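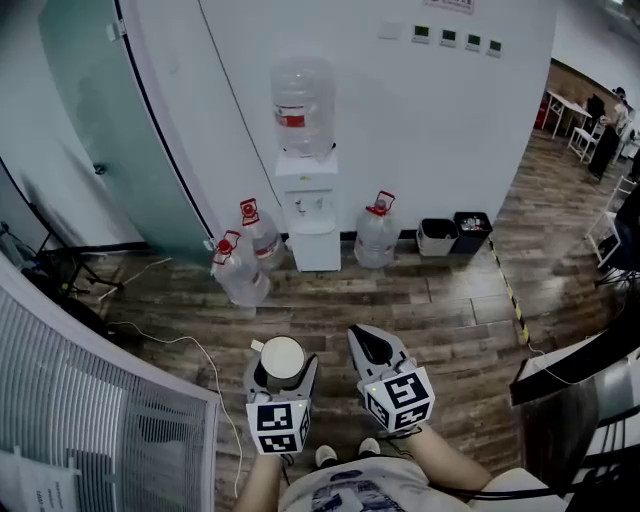
Figure 8.1 A mug held in the left gripper, a few steps from the water dispenser. The right gripper is free.

CHAPTER 8
Collecting Demonstrations by Hand

In this chapter you will:
plan a task so that several people can perform it the same way
record demonstrations with a pair of hand-held grippers
sort recordings into usable and unusable sets
write a task card that another team can follow without asking you questions

Key terms: demonstration, episode, fiducial marker, start pose, task card, held-out set

8.1 A Mug of Water

In Chapter 7 your team programmed an arm by typing in positions. That works when the part is always in the same place. It works poorly in a break room, where a mug may be left anywhere and its handle may point in any direction.

The project that runs through this chapter comes from the Atinga student robotics club. In September the club chose one everyday job for its spring entry in the Plemero Challenge: carry a mug to a water dispenser, fill it, and set it down on a table. The club did not write a program for each motion. Members did the job themselves, wearing the recording gear and working the grippers by hand, and the recordings became the training data.

Look again at Figure 8.1. The white block on each gripper carries printed black square patterns. These are fiducial markers. Software that knows the size and design of a marker can work out where it is and how it is turned from a single camera view. You will print and measure your own markers in Lab 8A.

Notice also which way the mug's handle points. The person recording has a decision to make before reaching the taps: turn the mug in the left gripper, or bring in the right gripper to steady it. Both are acceptable. What matters is that the team agrees on one and writes it down.

8.2 Why the Club Started Over

The club recorded 3,434 episodes in its first round. An episode is one complete attempt, from the start pose to the release of the mug. After review, 2,781 were kept. The rest were dropped for reasons you will meet in Section 8.4, such as a marker hidden behind a wrist or a recording that began after the mug had already been picked up.

The first model trained on that set did badly. Selorm Sowah, who led the data team, went back through the kept episodes and found that members had been following three different versions of the task. Some pressed the tap with the empty gripper closed. Others pressed with it open. A third group set the mug down first and picked it up again.

The club wrote a one-page task card, had every member read it aloud, and recorded 600 new episodes. The second model trained on the new set alone. It was the one they took to the challenge.

8.3 Before You Begin

You will work in teams of four. Each team needs two grippers, one head camera, a printed marker set, and a copy of the Tritix logging sheet from the back of the book.

Walk the route once without the gear. Move bags and loose cords out of the way. One team member acts as spotter and stays beside the person recording at all times — the head camera and the wires make it hard to look down.

Warm-up (write your answers in your project notebook)

1. List every step in filling a mug at a dispenser, starting with your hands at your sides. Compare your list with a partner's and mark the steps that differ.

2. Choose one step from your list. Write it as an instruction that allows only one way of doing it.

3. The club kept its first set of episodes after training the second model. Suggest one use for them.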